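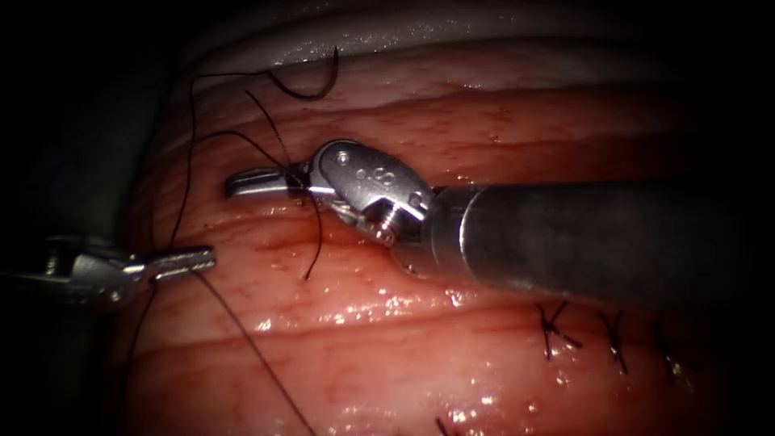
Hi Ilgın,

January update on the Penosau patient guide, as promised. Short version: we're on schedule and a little under budget, and I'm having more fun with it than I probably should!

The plain-language rewrite is finished. Syafiqah went through all the old going-home leaflets (some of them hadn't been touched in years) and we've boiled them down to one booklet on what to eat, when to drive, how to look after stitches at home and who to call at night. It used to run to 3000 words and now it's under 2000, which took a lot of arguing over the word "moderate."

We tried the draft out at the Sarıgül clinic on Tuesday. People liked the bigger type. They did not like the pain chart, so that's being redrawn. A couple of them wanted a page for family members, and I think they're right, so I've added one.

Money: we've spent 1529 of the print budget on layout and proofs. Otar quoted for a first run of 600 copies and can turn it around in two weeks once we sign off.

Still open: the Raltari translation. The translator has the text but I haven't seen any pages yet. I'll chase that this week. Could you also let me know which logo goes on the back cover? I've got two versions and they're different blues.

Talk soon!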